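Cold brew ratio for a big batch?

pumico_pete
Making cold brew for a family thing in April. I normally do 100 grams of coffee to a liter of water, 16 hours in the fridge. Does that hold up if I go to 3 liters, or do I need to change the time?

Zastport
Ratio stays the same. Time stays the same. Grind coarse and stir it once at the start so there are no dry clumps.

ubakilana
I'd go stronger if you're serving over ice. 200 grams to a liter, then cut it half and half with water when you pour. Takes less fridge space too.

Zastport
200 is a waste of beans. You don't get twice the coffee out of it. I tried both last summer and went back to 100.

ubakilana
Depends on the beans. With a dark roast I get plenty out of it. With a light roast I'd agree with you.

pumico_pete
It's a medium roast from Brandorora, whatever the grocery store had. Serving it in small cups, no ice for most people. Mint green ones, same kind as these.

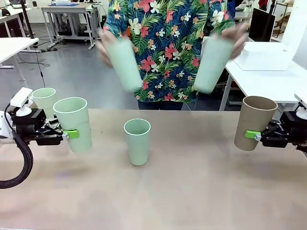
user1477
No ice means 100 is fine. I would strain it twice though, once through mesh and once through paper. The paper takes forever with 3 liters, so start the night before.

Zastport
Agree on the paper. Rinse it first.

pumico_pete
OK, 100 per liter and two strains. Will 16 hours be too long at room temp if it won't fit in the fridge?

ubakilana
Make the concentrate and it will fit.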